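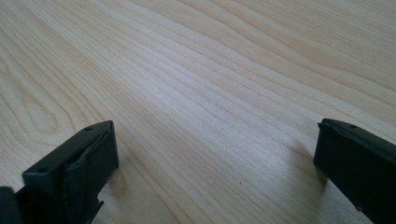 Fodor table, left side of the top, arched grain.

Ticket 871
Product: Fodor table, light wood, rounded corners, cable hole
Bought from: Takonville
Status: Open (closed once by Florstead Support, reopened by customer)
Subject: Pale patch on top, told to buy oil

Original message
There is a pale patch across the middle of our table top. It looks whitish and a bit shiny in daylight and you lose some of the grain in it. The rest of the top is matte. I would like to know if this is the finish, the wood or something we did. Please don't send me the care leaflet. I have the care leaflet.

Florstead Support, first reply
Thank you for contacting us. Pale areas are usually a sign that the surface has dried out. We recommend treating the whole top with Flallance oil, 2 coats, and leaving it overnight. We have closed your ticket. Reply to reopen.

Customer
Reopening. You closed it before I could read it. How do you know it's dried out? You hadn't asked for a photo, and the first thing you suggested was a product you sell. If the wood were dry I'd expect it to feel rough, and it feels the same all over. The patch is pale and runs across the middle.
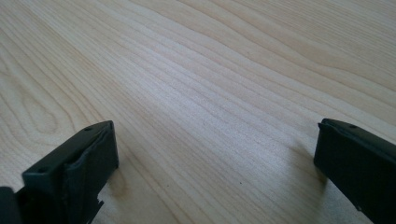 Checks requested by support

Florstead Support asked for the following before any replacement could be discussed. Results are mine.

1. Look at the patch from another side of the table.
Done, Thursday at 4 p.m. It got weaker and seemed to move toward me. I asked what that means and was told it is "consistent with dryness." It is also consistent with a window, which I would have thought came first on the list.

2. Check for specks, chips or raised grain.
There are tiny dark specks here and there. They don't wipe off and I can't feel them with a fingernail. I take them for part of the wood. No raised grain that I can find.

3. Say what is kept or used on the table.
Kitchen cloths, mostly. We sort and fold them there before they go in the basket. One is mint green with a waffle weave, one is blue and white stripes with a stitched hem. Support then asked if the cloths could be "leaving residue." Possible, I suppose – but the patch isn't cloth-shaped, it isn't green, and it isn't where the pile goes.
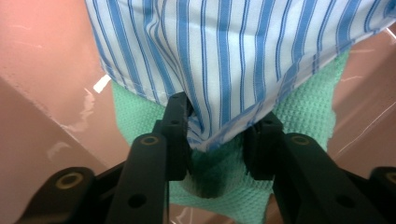 4. Keep fabric off the top for a few days, then compare

Tried it, with the basket moved to the floor. No change that I could see. Support called this "inconclusive." I don't see what result would have counted as conclusive, so I've put the cloths back.

5. Wipe with a barely damp cloth, dry, look again.
Same patch at the same time of day. Closed the blinds and it was gone. Opened them and it was back. I did that three times and felt silly.

Where this stands
My view is that this is daylight on a pale top and there is nothing wrong with the table. I'm not certain. If someone at Florstead has a reason to think otherwise I'd like to hear it, with the reason included. I will not be oiling anything until then. The leaflet says the finish is sealed and I don't follow how oil gets through a sealed finish.

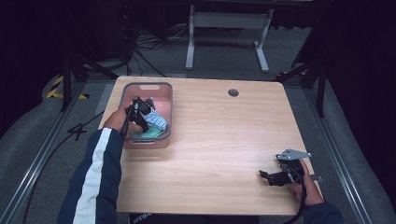

Whole table with the pink basket at the upper left corner, cloths in it. Cable hole toward the upper right.

Florstead Support, latest reply
Thank you for the extra picture. We have passed this to our finishes team. In the meantime you may wish to try Flallance oil on a small area.

Customer
No. Please leave the ticket open.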